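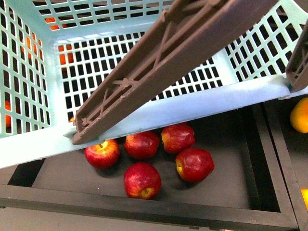

Re: Storing apples and oranges side by side

From: Wajid Soomro
To: Fletthorpe Fruit Share list

Dear all,

Thank you to Leonilde for her long and useful message, which I read two times. I answer between her paragraphs, and I have put my own notes at the end. Please excuse my English where it is not perfect.

Leonilde Torres wrote:

> Hello everybody. I would like us to agree on one way of keeping the
> fruit before the July share, because at the last one we had many
> different ways and some of the fruit suffered from it. My main
> worry is the apples. When they stay in the same tray with the
> oranges, I find them softer after a few days, and I also find more
> of the oranges with mold at the bottom.

I have seen the same in my own kitchen, but I am not sure that the two things have one cause. The apples give off a gas, ethylene, when they ripen. It makes many other fruits ripen faster, and also the apples themselves. Oranges do not ripen any more after they are picked, so they do not become sweeter or softer from it in the same way as a banana or a pear. What I have read is that the gas can still make the peel of citrus age a little faster. The mold at the bottom, in my opinion, comes more from pressure and from fruit that was put away damp.

So I agree with you that we separate them, even if my reason is a bit different from yours.

> I suggest shallow trays for the apples, one layer only, and a basket
> with openings for the oranges. The solid tubs we have from Grirnon
> are strong, but there is no air in them.

Yes to the shallow trays. I like the dark gray ones with the raised black border. Five red apples can lie close together in one without being on top of each other, and the border stops them from rolling into the neighbor tray. In a deep box people always fill up to the top, me also, and then the apples at the bottom carry everything.

For the baskets I prefer the light green plastic kind, with small rectangular openings in rows on the walls. Air can pass through, and you can see the color of fruit through the openings without lifting anything. My only request is that we do not use a basket with a sharp place on the rim. Please pass your finger along it before you fill it. One small scratch on an orange is enough for mold to start.

About the Grirnon tubs, I would keep them for potatoes and for carrying tools. They were not cheap and it would be a pity to throw them away.

> Another question is how many to put in each share. Last time we had
> 832 pieces of fruit for 95 households, and some bags were very heavy
> and some were nearly empty.

I made the calculation. If we give eight pieces to each household, this makes 760, and 72 remain for the table where people take what they like. I think eight is a good number: four apples and four oranges if the delivery from Flenport is balanced, and otherwise we mix as it comes. We should fill the bags from the trays directly, and not from the big boxes, so that the person who fills can see each fruit.

> And can somebody please write down how to sort? I explain it each
> time at the table, but people arrive at different hours and I cannot
> repeat it to everyone.

I have tried to do it. Please correct me if something is wrong or not clear.

Notes for sorting

Wash your hands and dry them well. Do not wash the fruit. People can do it at home before eating.

Take the apples out one by one. Do not pour them. An apple that falls from a hand's height onto another apple has a brown place two days later, even if you see nothing now.

Look at the stem side and at the opposite side, where the flower was. These are the places where rot begins most often. Yellow streaks around the stem, or a yellow patch on one side of a red apple, are normal. It is often only the side that had less sun. Please do not put these apples aside. Last time I found a whole bag of very good ones in the box for compost, only because they were not red everywhere.

Press gently near the stem with the thumb. If it gives way, the apple goes to the cooking box. If the skin is open, it also goes to the cooking box, but on top, so it is used the same day.

For the oranges, hold each one in the hand for a moment. A heavy orange has more juice. A green or white powder means mold, and then you must also check all the fruit that touched it and wipe the basket before it is used again.

Yellow-orange fruit that you cannot name goes with the oranges. We can decide at the table.

Do not put a basket down on top of an apple tray. It seems to save space, but the rim presses on the fruit. Put the baskets behind and the trays in front, or next to each other if the table is long enough.

After the share, the trays and baskets should be washed with warm water and a little soap, then left to dry upside down. In the baskets, a small brush is good for the openings, where bits of leaf stay.

At home

Several people asked me how long the fruit will keep. Apples stay firm in the refrigerator up to 40 days if they were good at the beginning, in a bag that is not fully closed. In a warm kitchen it is much shorter. Oranges can stay in a bowl for a week, and longer in the cold. If you have only one drawer in the refrigerator, keep the apples in it and leave the oranges on a shelf.

Mrs. Magalhães asked on the list in the spring if one bad apple really spoils the others. From what I see, yes, but slowly – you have time if you look at them every second day.

I still need to know two things. Who has the small brush? And can the long table be brought in before 8 in the morning? If not, I will come with my folding one, but it is narrow and the baskets will have to stand on chairs.

With kind regards,
Wajid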